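Notes on a year of buying bedding for a small guesthouse. Thread, December 29, 2024.

1/ I keep the linen accounts for a 23-room guesthouse called Grastby. This was the first full year I tracked every laundry bill, and a few people asked what I learned.

2/ We sent out 1,125 duvet covers between January and now. July was the worst month by a wide margin. Short stays do it – every one-night guest costs the same wash as a guest who stays a week.

3/ We stopped buying by thread count. Our supplier, Rida, pushed a 300 count cotton and it was fine. The cheaper percale held up just as well and dried faster.

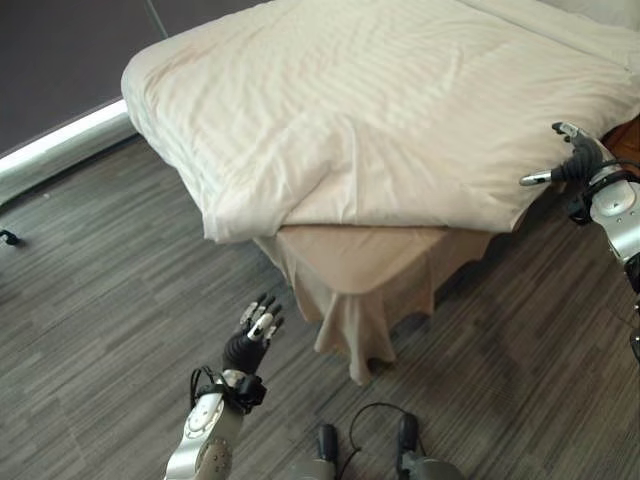

4/ Laundry cost is mostly weight, so the things you wash least often deserve a look too. Bed skirts are on a slow schedule with us. A beige one like this, hanging in folds almost to the carpet, goes out far less often than the white duvet over it, and I budget for it on a separate line.

5/ Emanuel Bucur, who ran the books before me, put everything under "linen" and left it there. Splitting it into 3 lines took me one evening. Covers, sheets, everything else.

6/ Stain losses were lower than I expected. Makeup is the big one, then coffee. We put dark washcloths in the bathrooms in spring and threw out fewer white ones after that.

7/ We changed laundries once. Koo was cheaper per pound but charged for pickup, and the pickup fee ate the difference. Tuấn Tô worked that out from two invoices while I was still building a spreadsheet.

8/ Runners are the item I'd cut if it were up to me. They get sat on, suitcases land on them, and they need their own wash. Guests mostly push them onto a chair. 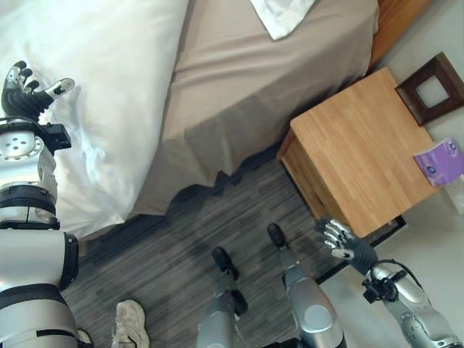
White duvet, taupe at the foot of the bed.

9/ For next year: fewer colors, one size of pillowcase, and a count of the shelves every month. I'll post the July numbers again when I have a second July to compare them with.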